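I work in the test kitchen at Prelano for five years now, and since April we are three people and two arms. Before, my colleague Maiara loaded and unloaded the small ovens all day. Now the arms learn this part, and she decides what they should practice and writes down where they fail.

She told me she misses the quiet of doing it by hand. I understand her. When you repeat one movement 300 times, your head is free. Now she must watch and think — it is more interesting, but in the evening she is more tired than before.

Tadeusz from the office says our jobs are safe. I believe him, but I also noticed that the contract of the student helper was not renewed.
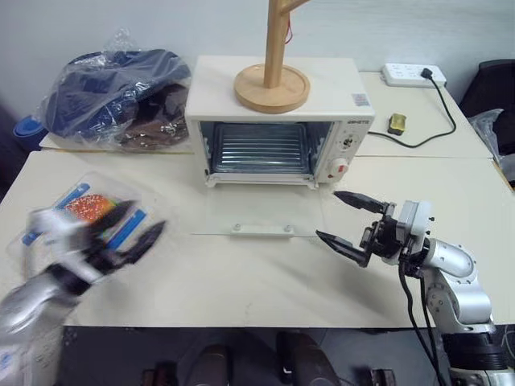

My own task changed the least. I still prepare the table in the morning, and I still go home at the same hour.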